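Notes on how we are putting together the next issue of Griller, since submissions people keep asking about the mechanics. Thread.

Griller is a poetry and art journal, print first. The new issue is 52 pages, saddle-stitched, trimmed slightly narrower than the last one. Page count has to be a multiple of 4, so please stop asking whether we can squeeze in one extra leaf.

Text face is Senar, 10 on 14. It has a true italic and old-style figures, and the em space is generous. Poems with deep internal indents looked wrong in the previous face – the gaps closed up and the second column of a two-column poem drifted left.

Line length is the real constraint. At this trim the measure holds 70 characters before a line turns over. Anything longer gets a hanging indent of 2 ems. We do not shrink type to save a line.

If your poem depends on long lines staying whole, say so in the cover note. We can run it sideways across a spread. There is room for one of those per issue. Two makes the reader feel like they are operating a map.

Prose poems are set justified with hyphenation off. This produces some ugly spacing. We fix it by hand, and when we cannot fix it we set the piece ragged right and ask the poet.

Stanza breaks at the bottom of a page: we never leave it ambiguous. If a stanza ends at the page foot, the next page starts one line lower. Some readers have noticed this and written in to report it as a printing error. It is deliberate.

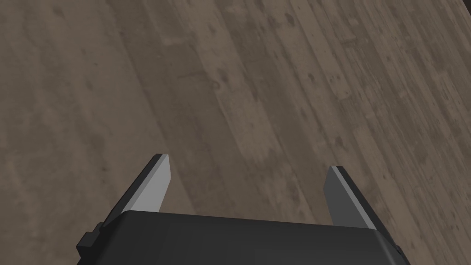 Gerurance replied that dropping the first line is too subtle for anyone who hasn't read the colophon, and that their chapbooks print a small mark at the foot of the page wherever a stanza ends there.

Fair. We tried a mark in the May proofs. On a page with four short lines it pulled the eye straight down past the poem, and two of the poets asked for it to come out. The lowered first line stays, with a sentence on the contents page explaining it.

Art pages. There are 8 of them, grouped as one signature in the center on coated stock. The rest is uncoated cream. Spreading the art through the issue would be nicer and would cost more than the entire poetry budget, so it is grouped.

Files for art: 300 dpi at final size, CMYK, 3 mm bleed on all sides. Ink drawings should come as 1-bit at 1200 dpi. If you scan a pencil drawing as 1-bit it turns to gravel. Send grayscale for pencil.

The cover is two spot colors, a brick red and a dark green, overprinted. The overlap gives a near-black for free. First proof came back with the green knocked out under the red, which left a thin white edge around every letter. Corrected and approved on the second round.

The printer is Ivanov, same as before. Turnaround is longer than a digital shop, but the folding is square and the staples land on the fold. On the spring pamphlet we used somebody cheaper and a third of the copies had creep bad enough to clip page numbers.

On creep: in a folded booklet the inner pages push outward and lose a little width at trim. We shift the inner margins to compensate, up to 1 mm at the center. Check your proof PDF with that in mind. If your poem looks slightly off toward the spine, leave it.

Contributor proofs go out as single-page PDFs. Please reply with page and line number. "The comma near the end" is hard to act on when a poem has eleven commas near the end.

Changes we accept at proof stage: typos, spacing, wrong line breaks, your own name. New stanzas count as a new poem and go to the next reading period. A changed title is allowed if it fits on one line.

Bios are 40 words. Overruns get cut from the end, so put the book you care most about first.

Order of poems is still moving. Currently the two long sequences sit at opposite ends with short work between them, and the translations face their originals, which locks those pages to even-odd pairs. That leaves fewer possible arrangements than you would think.

Cover date is June 2019. Contributor copies ship flat in board mailers, two each – email a new address if you have moved.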